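Mersha

Mersha es un pueblo de montaña de 1021 habitantes, recostado en la ladera sur del valle de Favis y conocido en toda la comarca por su queso de oveja, que allí se llama mona y que se toma, a poder ser, con pan todavía tibio. El río Flasta lo parte en dos barrios, el Alto y el de la Vega, unidos por 2 puentes de piedra que los vecinos cuidan con verdadero cariño. En septiembre, cuando bajan los rebaños, se celebra la feria, y quien llegue temprano encontrará ya encendidos los hornos de la plaza. 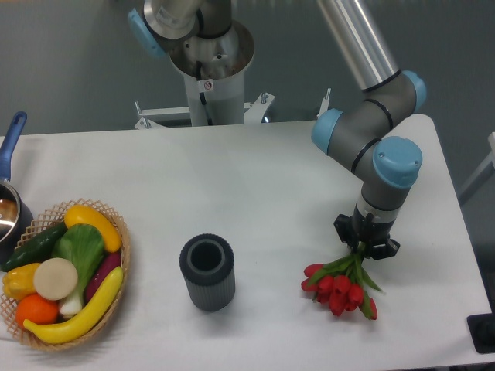

La mona se deja curar en cuevas frescas, siempre sobre tablas de haya.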